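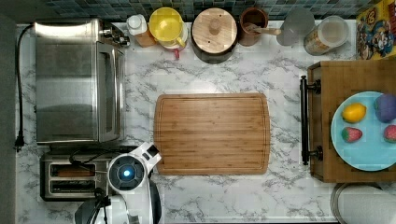
Losteck Estrella: paquete de captura para brazo de cocina

Precio: a consultar. El catálogo promete una tarea nueva aprendida con 100 demostraciones. Conviene leerlo con calma: la cifra vale para una encimera fija, con la tabla de cortar y la bandeja de fruta siempre a mano. Si se cambia la tostadora de sitio, toca grabar más.

Incluye
- Soporte de brazo y cámara cenital
- 2 licencias de grabación
- Exportación de episodios de hasta 30 segundos

No incluye
- Brazo
- Revisión de episodios fallidos, que Losteck llama «opcional» y que se lleva media jornada

Plazo de entrega: noviembre, según el fabricante.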